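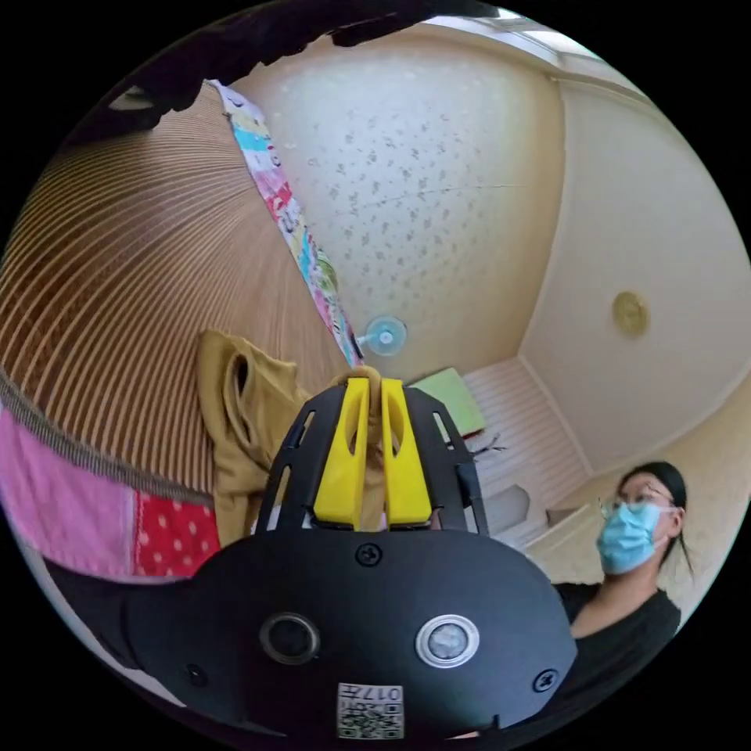 Jörg Fuchs
Perception and tooling, Jutar

Support > Software > Rultitora > Fabric and Soft Goods FAQ

Print this page | E-mail this page

Welcome, and thanks for stopping by! Most of the letters I get about Rultitora, our planning and perception package, are about cloth in one way or another, so I have gathered the ones that come up most and tried to answer them the way I would if you were sitting across the desk from me.

Why does the planner treat a strap differently from the rest of a cloth item?

A loop or strap gives the fingers a narrow edge to close on, and the two sides of it can move quite separately. In the software we call this a "loop grasp," and it gets its own label. When the yellow fingertips have a tan strap pinched between them and the fabric arches up over the tips, the strap is what you want to mark, even if there is plenty of other cloth hanging close by. Please don't draw the label around everything soft in sight — the planner will believe you, bless it, and try to move the lot.

My room is full of patterns. Do I need to clear it out?

Please don't! A woven surface with stripes fanning out across it, polka dots, a strip of bright printed cloth, speckled wallpaper overhead: those are the kinds of homes people live in, and we want the perception side to cope with them. What you may need to do is raise the edge threshold a little. Stripes running close together can fool the segmenter into finding a fold where there isn't one. Start at 2, look at the overlay, and go up a step at a time. I have never needed to go past 11 myself.

Should I flatten the wide-angle view before I load it?

No, leave the curve and the black margin alone. Rultitora reads the lens file that came with your gripper and does its own correction. If you flatten the picture first, it gets corrected twice, and your grasp points will drift toward the middle.

What happens to people who are in view?

They are masked out before planning starts. Glasses and a surgical face mask used to trip up the person filter now and then, and we fixed that in the September release. If someone still slips through, send me the log along with error code 1224 and I'll gladly take a look.

I get error 2537 when two cloths hang near each other. What is it?

It means the tracker could not decide which item the fingers were holding. Open the grasp in Teltard, our labeling tool, click once on the fabric between the fingertips, and save. You don't have to outline the neighboring piece at all.

Can I use my old Oltmanns controller files?

You can, though you will want to run them through the converter first. The finger opening is stored the other way round in those files, so an unconverted one will cheerfully open when you ask it to close. I lost a whole afternoon to that one, and I would love to spare you the same.

Related items
Setting up your lens file
Loop grasps and edge grasps
Teltard keyboard shortcuts
Converting Oltmanns controller files
Rultitora September release notes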